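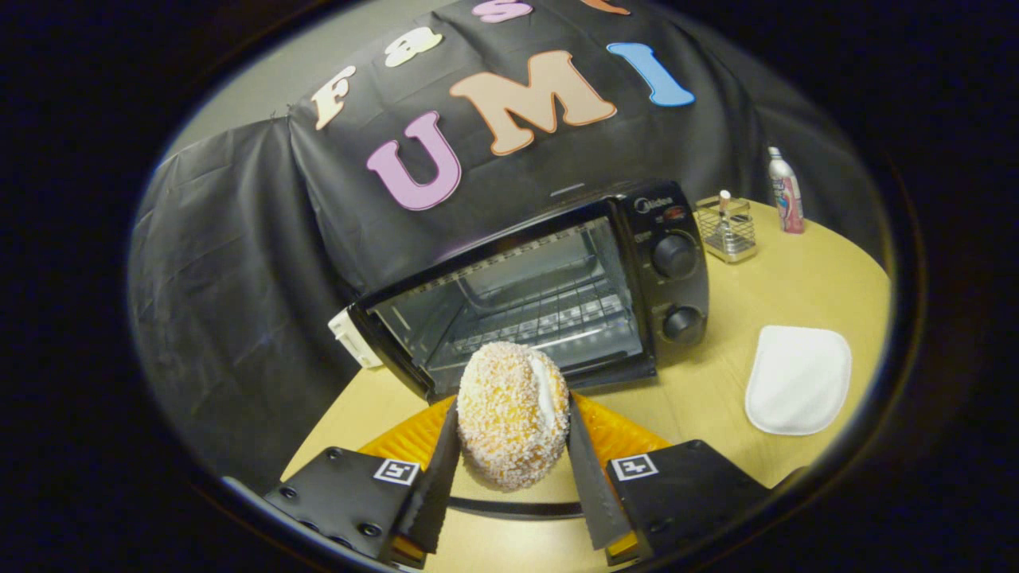 Surely a doughnut is better on the day it's fried, one of our tasters at Romora bakery told us, and we ended up building the whole project on that remark!

We wanted to know how much day-old cream doughnuts really lose, and whether a few minutes of gentle heat brings any of it back. We bought 40 from Zakaria and Romora. Two got squashed on the bus, which left 38 for testing. Half were eaten fresh and half the next day, and our 14 tasters scored each one for softness, sweetness and smell without knowing its age.

Softness dropped the most — we expected that. Smell was the big surprise, because the day-old ones scored higher! We think the sugar coating takes on some flavour overnight, though we'd need a proper lab to check.

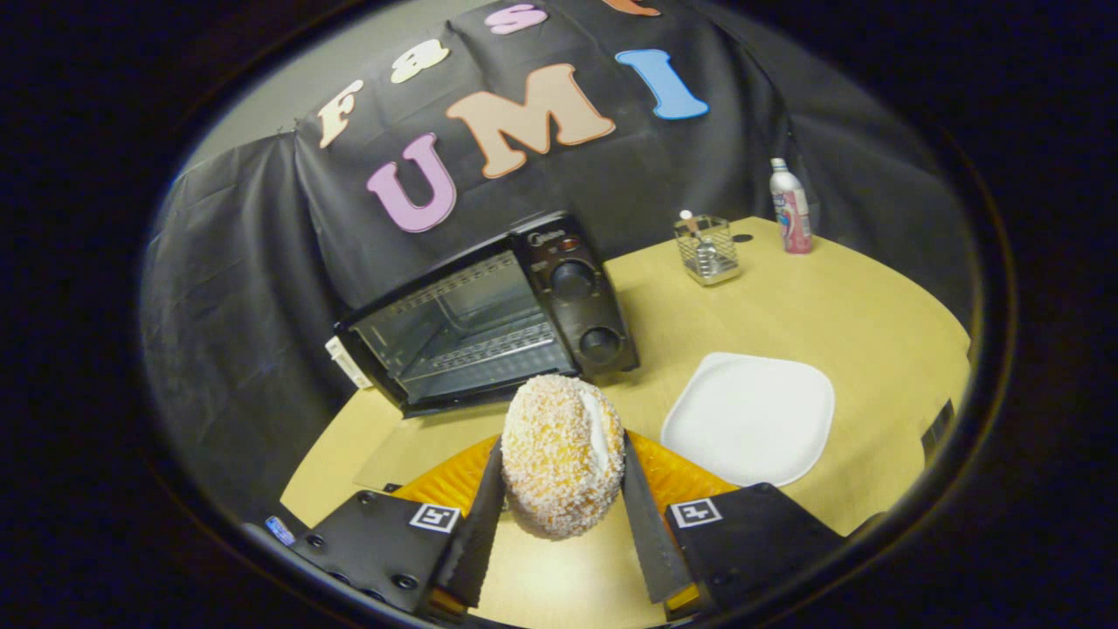
Fig. 2. Sugared doughnut with white cream filling.

Warming helped the dough but was hard on the cream, so next time we would heat them unfilled. We'd also love to repeat the whole thing in November, when our kitchen is much colder — storage temperature is the one thing we didn't control.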